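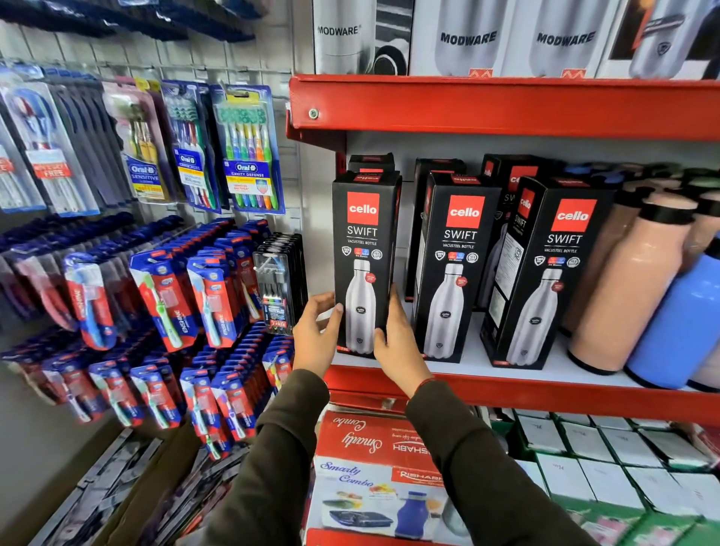
09/10/2022

Up before the alarm. Read Psalm 63 twice, once fast and once slow. The slow time was better. I have been trying to keep the half hour before breakfast for prayer and most mornings this month I have managed it, though on two of them I was mainly thinking about the car.

The reading plan has me in Ruth next, which is short, and then back to the prophets. I am 300 pages into this Bible since I started over in March. I don't read quickly. Some nights I go back over what I read in the morning and find I remember one line of it, and I write that line down in the other notebook. Tonight's line was "my soul thirsts for you." I had read it plenty of times before. I suppose I used to hear it as a poetic thing to say. Today I kept thinking that a man in a dry place would have meant it.

Drove over to Masside for the prayer meeting. Five of us came. We sat in the side room with the heater on and went around with requests, then prayed for each one in turn. I prayed out loud, which I still don't like doing. My voice goes flat and I lose track of how the sentence started. I said what I had to say and stopped.

There was a long quiet at the end. I used to feel that somebody ought to fill it. This time I let it be, and it was all right.

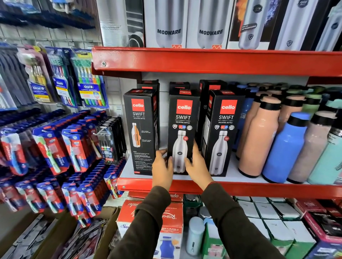

Stayed afterward to stack the chairs and talk about the retreat at Misitz. It is three nights, with no program on the middle day except meals and a service in the evening. I have put my name down. Part of me is uneasy about a whole day with nothing set – I have always been better at doing church jobs than at sitting still with God. I know that about myself. I would like it to change some, and I don't think it will change by my signing up for more jobs.

We closed with hymn 578. I didn't know the tune and followed half a beat behind everybody.

Home by nine. Soup, dishes, bills. I was short on the phone earlier in the week with someone in the family and had been putting off calling back. I called. I said I was sorry for how I spoke. It took maybe four minutes and most of that was about the weather and a bad knee. I had carried it around for days, and my prayers had been thin the whole time. I should have called the same night.

Prayed again before bed, kneeling, not for long. Asked for patience and for the knee. Ruth in the morning.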